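**Drallholm Print Room -- progress report to the Derent Fund**

Friday, June 8, 2018 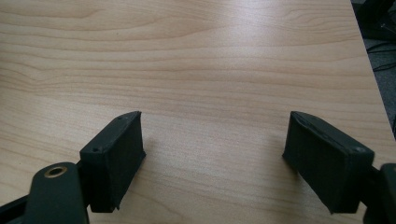 **Will the exhibition still open in September?**

The opening stays in September, as written in the grant agreement. Only the order of the rooms has changed.

**Works and loans**

The exhibition will show 123 prints and drawings by Ottmar Kohlhase, mostly from his years in the harbor district. Of these, 60 come from our own store. The other sheets are lent by private owners and by the Tse collection, which signed its loan contract last month. Two owners have not yet answered our second letter. If they decline, we will fill the places with later states of the same plates, and the wall plan can stay as it is.

**Framing**

Framing is behind schedule. Our supplier, Lorkolance, delivered the first glass with a green tint that was too strong for the pale etchings, and we sent it back. The replacement is correct. We lost three weeks with this, but the large woodcuts were framed in the meantime, so the delay is smaller than we feared.

**Catalog**

The printed catalog will have eight color sections and a short essay on the late drypoints. We reduced the edition to 200 copies, because the paper we prefer has become more expensive. The essay is with the editor. The list of works still needs the measurements of the loans.

**Money**

Spending is within the budget, except for transport insurance. We ask the Fund to allow a small transfer from the line "printed matter" to the line "transport". A separate letter with the amounts is attached.

**Next steps**

The wall labels go to translation next week -- the artist's own titles will stay in German. The school visits are not yet fixed, and we will send the dates with the next report.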